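Lista Rundidow > Arquivo > Mensagens
Início | Arquivo | Por assunto | Por data | Assinar

Assunto: Re: [rundidow] os papéis na porta de vidro
Data: 17 de junho de 2022

Cara lista,

Respondo com atraso porque fui ler os avisos antes de opinar sobre eles, método que recomendo a todos.

Em mensagem anterior, alguém da sala 4 escreveu:

> A administração do Nurari gastou uma fortuna em vidro para
> a entrada ficar "leve e transparente" e desde janeiro a gente
> só faz colar papel nela. Proponho tirar tudo e pôr um quadro
> de avisos decente na parede branca ao lado. O modelo da
> Whiteley custa 319 e vem com os ímãs. Quem é contra?

Eu não sou contra, sou desconfiado. Já tivemos um quadro. Ficava no corredor, recebeu em dois anos mais de 25 folhas, uma por cima da outra, e a de cima era sempre a do curso de cerâmica. No vidro, pelo menos, a pessoa dá de cara com o papel na altura do peito e precisa escolher entre ler e trombar.

Concordo que a fita é um problema. A que compramos da Fliluvov segura qualquer coisa, inclusive a si mesma, e quem já tentou raspar a cola com a unha sabe do que estou falando. Mas isso se resolve com fita melhor e um pano com álcool.

A entrada é esta. Os papéis estão à esquerda.

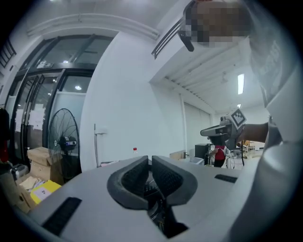
A entrada envidraçada e os três avisos, vistos de dentro da sala.

Reparem que sobra bastante vidro. Ninguém perdeu a transparência, se era esse o medo.

Minha contraproposta, então:

- os avisos continuam na porta, no máximo quatro;
- cada um leva no canto a data em que deve sair;
- quem colou, descola, e leva a fita junto;
- curso de cerâmica vai por e-mail.

Se daqui a dois meses o vidro tiver virado mural de rodoviária, eu mesmo faço o pedido na Whiteley e furo a parede. Tenho furadeira. Nível eu não tenho, de modo que o quadro vai ficar como ficar.

Abraço,
o da mesa perto da janela

Última atualização desta página: há 2 dias

Mensagens recentes nesta lista:
- Re: os papéis na porta de vidro
- Persiana da janela: aberta ou fechada?
- Quem ficou com a chave reserva
- Curso de cerâmica, últimas vagas (de novo)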